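Recovering from a Stalled CPU Placement

These steps cover a fault on the Heinonen cell in which the arm stops partway through placing a processor and reports a force limit error. The usual cause is a wrist that has drifted out of alignment, so the processor meets the socket at a slight tilt.

Do not press Resume. The controller will repeat the last downward move and may bend socket contacts. Press Hold, then set arm speed to zero on the pendant.

Check the gripper position on the wrist camera before moving anything. Both fingers must be clear of the memory slots, and the load plate must be fully raised. 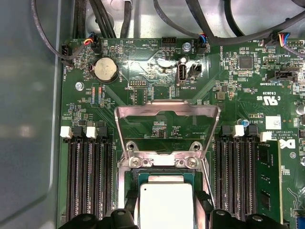

Wrist camera view at the socket, load plate raised.

Jog straight up 60 mm in tool coordinates. Do not rotate the wrist until the fingers are above the load plate. Lock out the cell, put on a grounding strap, and lift the processor out by hand. Inspect the contacts under a magnifier. If any are bent, tag the board and set it aside.

Open the force log and find the last 1000 samples before the stop. A steady rise on one side points to tilt. A sudden spike points to a finger striking a slot latch.

For tilt, run the wrist alignment routine and repeat the placement on a scrap board at low speed. If error 46 returns, leave the cell locked out and call Recep Keskin.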